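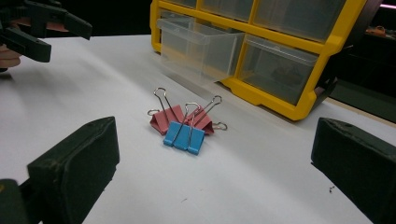
Page last changed: 04/08/2023

Notes, unit on teaching by demonstration (hand-held grippers)
Instructor: Samira Akl. Lab help: Bilal Qaisi, Lama Nseir

Quick notes, will clean up later. Slides have the math, skip it for now.

Task for the lab = "clips to drawer". Binder clips in a pile on the white table, yellow organizer behind with one drawer pulled out. Pick a clip, put it in the open drawer, go back for the next. Pile stays a pile, don't spread them out first. Blue one lies partly over the pink ones so most people start there. Fine, but mix it up across demos or the policy just learns "blue first".

Two ways to collect:

Hand-held. You carry the gripper, your hand does the moving. Fast, feels natural, no arm needed. Problem: you can do things the arm can't (wrist twists, reaching too far). Check against the joint limits before you keep a demo.

Remote (teleop). Leader arm or controller, robot copies. Slower, and there's lag. But every motion is one the robot can do, by definition. Lama's section does this one.

Why clips are hard:
- wire handles stick out at all angles, they hook each other
- grab by the handle and the clip swings. grab by the body if you can
- shiny metal, highlights move when the camera moves
- drawer opening is small compared to the fingers, come in from above and let go late

Numbers from last term (Calado rig): 205 demos recorded, 44 thrown out. Mostly two clips lifted at once, or the drawer got bumped shut. Harpreet Gosselin's group trained on what was left and got 78 percent on pink, 83 on blue. Don't read too much into the gap, small test set.

How to record:
Open fingers all the way, both tips in view. Start. Pause a beat above the pile. Close, lift straight up, move, release. Fingers open again before you stop the recording. If you fumble, keep going and recover, those are usefull. If you drop it off the table, bin it.

Second gripper: one hand per gripper, keep the idle one back and open. Don't cross over the organizer.

Wipe the table between sets. Specks show up in the wrist view and Nigel Bellamy had a model that cared about them, took him a week to find out.

Label files with your section, then demo number. Upload to Plisusar same day. Wrtie-up is one page, say which demos you cut and why.

Reading: Kirider handout, sections on action spaces and time sync. The sync part comes back in the teleop lab.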